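Hulme office, temporary store room help wanted (2 people)

Wernier is moving its paper records out of the old cupboards and we need two extra pairs of hands for it. Starts June, mornings only, 8.30 till it's done for the day. Paid hourly, tea and coffee on us, parking round the back.

What the work is. Emptying the low wooden cabinets, getting blue boxes off the shelves and up on to the tops, checking whats in them against the list, putting them back in order. Up to 200 files altogether so not huge but fiddly. Lots of bending. Some cabinets are locked, keys stay with the cabinet please, do NOT pocket them.
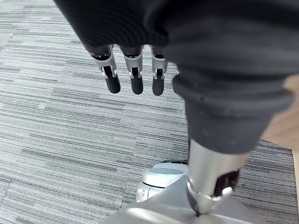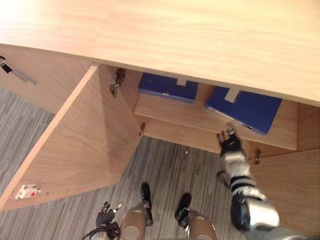
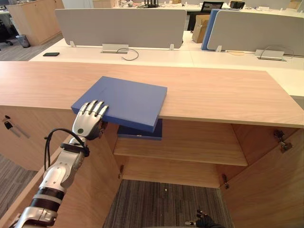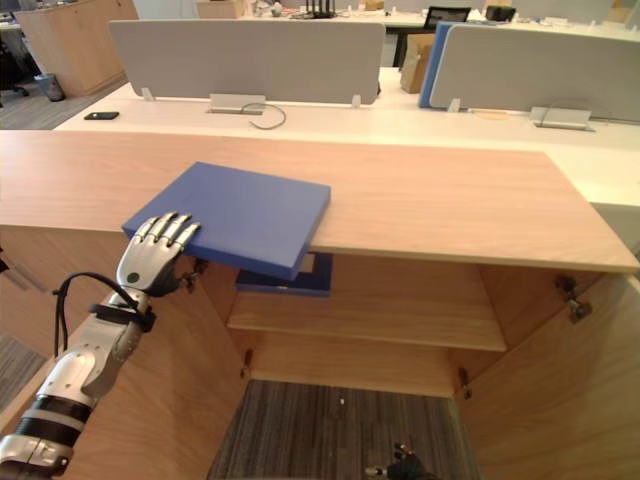 You'd need:
- decent knees and back
- readable handwriting, labels are all done by hand
- to be OK with dull repetitive work, radio allowed
- no experience of archives, we'll show you on the first morning

Doors must be shut again after each cabinet, it's a narrow room and people walk into them. Anything marked Stotard goes in a seperate pile by the window, those are going back to them and don't get relabelled. Jimov stuff stays with us. If a box has no label at all leave it on top with a sticky note and ask.

Should take 11 mornings, might be less if both of you can do the full run. Can't do all of them? Say which ones in your message, we may still be able to use you. Sorry, no under 18s for this one.

To apply send a few lines to the Hulme office, no CV needed, just when you're free and a phone number that you do answer. Subject line "cupboards". We'll ring back within a couple of days, places go to whoever suits first. Travel paid on the bus, keep your tickets.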